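Wenn der Greifer zu früh loslässt: Notizen zum Vortrag
Donnerstag, 6. Mai 2021 | Von Orlando Cusi

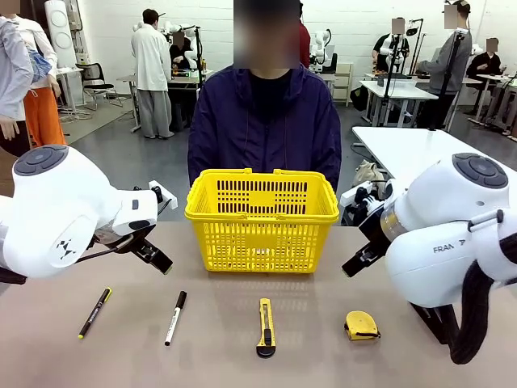 Folie 1: Zweiarmplatz mit gelbem Korb, davor Marker, Cuttermesser und Maßband.

Begrüßung, kurz warten, bis hinten alle sitzen. Gleich einsteigen: Ich liebe diesen Fehler! Wir haben selten an einem einzigen Ausfall so viel gelernt.

Die Aufgabe klingt harmlos. Teile greifen, über den Korbrand heben, ablegen. 4000 Griffe im Dauerlauf, und dann fällt das Cuttermesser mitten im Hub. Die Klinge war eingefahren, verletzt wurde niemand. Trotzdem: sofort Stopp, beide Arme stromlos, Protokoll sichern.

Folie 2, Kraftverlauf. Hier langsam sprechen! Auf den Knick zeigen: Die Greifkraft bricht ein, 200 Millisekunden bevor der Arm über dem Korb steht. Die Steuerung hatte »Teil abgelegt« gemeldet, obwohl der Arm noch fuhr. Frage ins Publikum: Wer tippt auf den Sensor? (Wir alle haben auf den Sensor getippt. Zwei Tage lang.)

Folie 3, Ursache. Aníbal Benavides in Cáceres hat es gefunden, großes Lob an ihn: Die Zeitstempel von linkem und rechtem Arm liefen auseinander. Die Freigabe des einen Arms landete beim anderen. Herrlich gemein, weil jeder Arm für sich allein fehlerfrei läuft.

Folie 4, was wir geändert haben:
- Freigabe nur noch mit Arm-Kennung
- Öffnen gesperrt, solange die Achsen fahren
- Messer nur noch als Attrappe ohne Klinge
- Abstand zum Tisch im Automatikbetrieb, auch für Besuch

Der letzte Punkt ist mir wichtig, nicht drüberhuschen. Im Labor sitzt man schnell zu nah dran.

Folie 5 nur bei genug Zeit: Wiederholung mit 8 absichtlich verstellten Uhren. Danach Fragen, das Mikro geht durch die Reihen.

Kontakt: Orlando Cusi, Dremau | © 2021 Dremau | Nach oben

Zuletzt erschienen
Maßbänder greifen: Ärger mit dem Clip
Not-Halt am Doppelarm richtig prüfen
Rückblick auf das Treffen in Ginport, Dezember
Grerudden: Protokolle lesen für Einsteiger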